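Skiturau Workshop
Gallery > Bench work > The pause fault

The pause that wasn't

We were asked to put up something about the fault on the cup bench, and the first draft that came back to me used the word "learnings" twice. So I have written this one myself. There is one picture and a lot of text, which may annoy people who come to the gallery pages for the pictures. The older bench albums are still up and are mostly pictures.

Short version for those who only want that: in November, the arm on the cup bench moved while the control screen said it was paused. It moved a short distance and it moved slowly. Ragnheiður Kirkegaard had her hand on the table at the time, reaching for a cup. She was not hurt. The software supplier called it "an unexpected resume." I would call it a machine that started up next to a person who had been told it was stopped, and I don't think the shorter phrase is an improvement.

What the bench is for

The job is dull, and it was picked for being dull. The arm picks up a small cup, tips it over another one, puts it back, and goes again. Skollo, the package that runs it, plans the moves, watches the joints, decides when a pour is finished and writes a line to the log. Ugwu wanted to know if the package could be left to run through a long shift with one person looking in now and then. That person was usually Ragnheiður and sometimes me.

The sales page for Skollo says it "recovers gracefully from everyday interruptions." I had doubts about that sentence before we ever switched the thing on. Everyday interruptions at our place include people leaning over the table, cables snagging, cups falling on their sides and the network going away after lunch. I have seen software cope with one of those at a time. I have rarely seen it cope with a pair.

What happened

Ragnheiður pressed pause on the screen to straighten a cup that had shifted. The screen went amber and showed PAUSED in large letters. She waited for the arm to stop, as the bench card says to do, and it stopped. She reached in. At some point in all this the network dropped and came back, and the screen lost touch with the controller for a moment. On reconnecting, the controller asked for its last valid command. The last valid command it had on record was the move it had been making before the pause, so it finished that move. The screen, which keeps its own idea of what is going on, stayed amber the whole time.

The log puts 12 seconds between the pause and the motion. That is plenty of time to decide that something has stopped.

She pulled her hand back and hit the red button, which cuts the power and doesn't discuss it with anyone. That worked. I would like it on record that the only part of the safety arrangement that did its job was the oldest and cheapest one on the bench, and that it has no network connection.

The cup bench

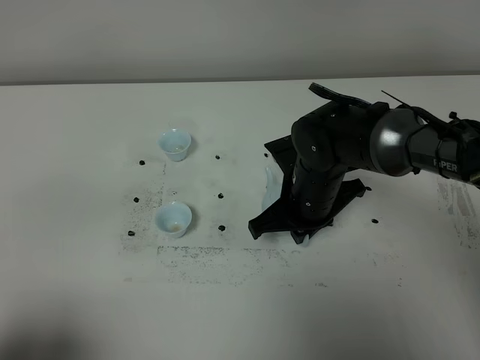 Skollo's log for the cup bench runs to 2,873 cycles, and the summary at the top gives nearly all of them as complete. I was shown that summary in the first call after the fault, as evidence that the system was basically sound. I have two problems with it. One is that a tally of finished pours says nothing at all about whether a pause holds. The other is what "complete" means here. As far as I can tell from the settings, a pour is complete when the wrist has reached the right angle and stayed there for the set time. Nothing checks the cup. Both of the pale cups on the table have brownish residue in them, and in the nearer one it has pooled to one side. I'm not saying that proves anything about any one cycle, as a cup can be dirty for all sorts of reasons. But a log that can't tell a clean cup from that one is telling you where the wrist went, and I would like it to say so.

While we are on the table: the grey-black speckling gets a comment from every visitor. Wipe-downs were not part of the trial plan, and it shows. The dotted bands along the lower side of it look like the edge of where a mat or a plate once lay. I bring it up for a practical reason. People were using old marks on that surface to judge where the arm's space ended, me included, and a stain is a poor fence. There was no drawn line on the table telling you how far you could reach. There is one on the new layout sheet, and it is going down in tape.

What the supplier said

The first reply from Skollo's support desk was that the pause button in the screen is "an operator convenience and should not be treated as a protective stop." Fine. I agree with every word of that, and I wish it had been printed somewhere before we needed it. The button is the biggest thing on the screen. The training clip shows a smiling man pressing it and then reaching in to move a part. I watched it again to be sure.

The second reply said the fault could not be reproduced. We reproduced it that same afternoon by pulling the network cable out and putting it back in, with everyone standing well away. It took 3 tries. I sent them the log. The third reply was a good deal friendlier and had an engineer copied in.

Ploken, who supplied the stop button and the relay behind it, answered with a wiring diagram and one line asking if we wanted a second button. We did.

To be fair to Skollo, the engineer was straight with us once we got to her. She said the controller had been written to hang on to its last command so that a short dropout wouldn't ruin a long job, and that the case of a dropout during a pause had been talked about and put off. There is now an update. In the update, a lost connection wipes the command, and the arm stays where it is until someone at the bench confirms. We have tried the cable trick on it many times and it has held so far. I am told this means it is fixed. I would say it means we have stopped finding that particular way to break it.

What we do differently

The bench card has been rewritten. The old one said: press pause, wait for the arm to stop, reach in. The new one says: press the red button, then reach in. That costs us a restart each time, and the restart is slow, and there have been complaints. I have made some of them.

There are now 2 red buttons, one at each end of the table, so you don't have to reach past the arm to get to one. I am embarrassed that this needed a fault.

The amber screen has a strip of paper taped over the word PAUSED. Ragnheiður wrote HOLDING, PROBABLY on it. Somebody from Ugwu asked if we could take that down before their visit and we said no.

Nobody works the bench alone with the guard rules switched to setup mode. Before this, "setup mode" was a thing people turned on to save time and forgot to turn off. I went back through the log and it had been left on more often than I would like to print.

What is still open

I don't know how many other things in the package keep their own idea of what is going on. The screen and the controller disagreed for the length of a move, and the only reason we found out is that a person happened to be looking at the arm instead of the screen. The supplier's view is that the update covers it. I have asked for a list of every place where the screen shows a state it hasn't just checked with the controller. I was told that such a list "would not be straightforward to produce." I believe that, and it doesn't make me feel any better.

The log wording hasn't changed either. A pour is still complete when the wrist says so. Ugwu have suggested weighing the cups, which seems sensible to me and which would also mean buying a scale that the software can read. Skollo have suggested a camera check that they are still working on. My money is on the scale.

And the question the trial was meant to answer - can you leave it alone for a shift - has had a polite "yes, with the update" from one side of the table. From our side the answer for now is no. The arm runs while somebody is in the room, and it gets switched off when they go for lunch.

If you run Skollo on a bench of your own, check which version you have, stand back, and pull the network cable during a pause. Keep your other hand near the button. We would like to hear what you get, including if you get nothing. The workshop address is on the contact page, and mail marked "cup bench" reaches Ragnheiður and me both.

Back to Bench work
Next album: Floor tape and layout sheets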